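Removing residual dye from home-dyed cotton

Fabric dyed at home with a fibre-reactive powder will shed colour for several washes unless the unfixed dye is removed first. The method below applies to cotton, linen and viscose. It does not apply to wool or silk, which are normally dyed in an acid bath and need cooler rinsing throughout.

Two kinds of dye are present in the cloth when it leaves the dye bath. The first has bonded to the cellulose and will stay there. The second has reacted with water in the bath, can no longer bond to anything, and is only held in the fibres by weak attraction. Soda ash and salt both strengthen that attraction, so they have to come out before hot water will do much good.

Equipment

A plastic bucket or a deep sink
Rubber gloves
A neutral liquid detergent without optical brightener
A kettle or other source of near-boiling water
A strip of white cotton for testing
Scales, if you intend to repeat a batch

Stage one: cold rinse

Leave the cloth in the dye bath for the full time given on the packet. Lift it out, let it drain, and put it in cold running water. Move it by hand so that every fold opens. Continue for 20 minutes, or until the water no longer feels slippery between the fingers. The slippery feel is the soda ash. Colour will still be coming out at this point and can be ignored.

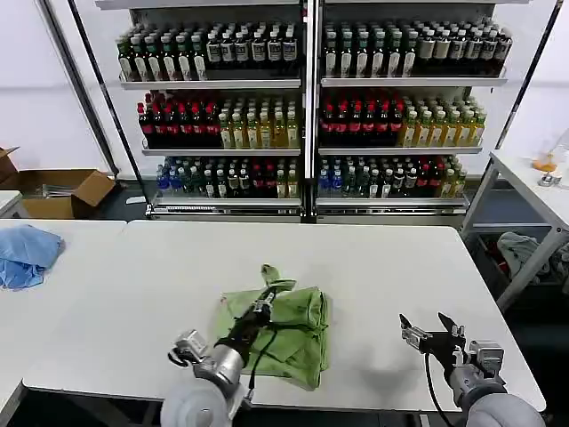 Pale shades are easier to clear than dark ones, but they show faults sooner. A light lime green, such as the folded cloth on the white table, will reveal any patch where a darker dye has settled on it, and it should never share a bucket with navy or black until both have passed the test in stage four. Yellows and yellow-greens also take up loose blue very readily. Rinse each colour on its own, lightest first, and wash the bucket between colours.

Stage two: hot soak

Fill the bucket with water as hot as the cloth will tolerate. For plain woven cotton this can be close to boiling. For jersey with elastane, stay at 60°C. Put the cloth in, press it under the surface and cover the bucket with a lid or an old towel. Leave it overnight. The dye moves out of the fibre slowly, and vigorous stirring does little to speed this up.

Do not add detergent to the first soak. If the cold rinse was cut short, the remaining soda ash will make the hot water alkaline, and in that condition some turquoise and red dyes will lose part of their bonded colour as well.

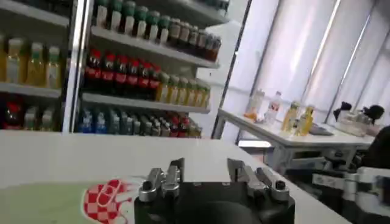
Change the water in the morning and repeat. A medium shade usually needs two soaks, a deep red or black four or more. My own records for a batch of 652 g of dry cloth in black show five, although the water was hard and no softener had been used — the same recipe in softened water took three.

Stage three: machine wash

Wash once at 60°C with a small measure of the neutral detergent. Do not overload the drum. Printed garments that have been overdyed should be turned inside out and kept to 40°C, as most plastisol prints soften with heat and may stick to themselves where they are folded.

Stage four: test

Wet the dyed cloth, lay the white strip on it and press with a hot iron until both are dry. If the strip stays white, the cloth may go in with other laundry. If it picks up colour, return to stage two.
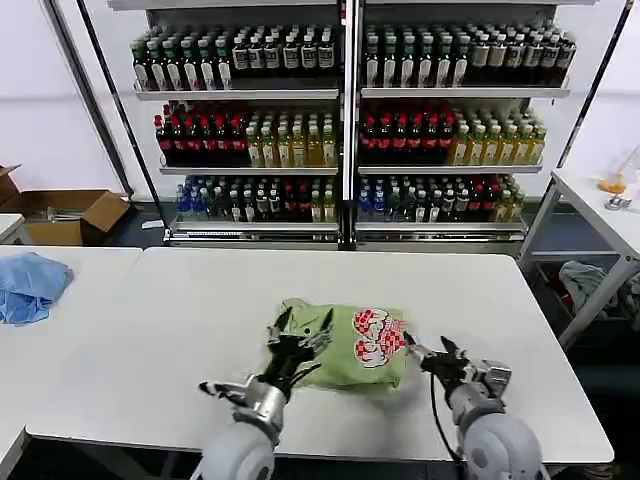 Can vinegar be used to fix the colour after dyeing?

Vinegar has no fixing effect on cotton dyed with fibre-reactive powder. The bond forms in alkaline conditions and is complete before rinsing begins. A small amount in the last cold rinse will neutralise traces of soda ash, but a further change of plain water does the same job.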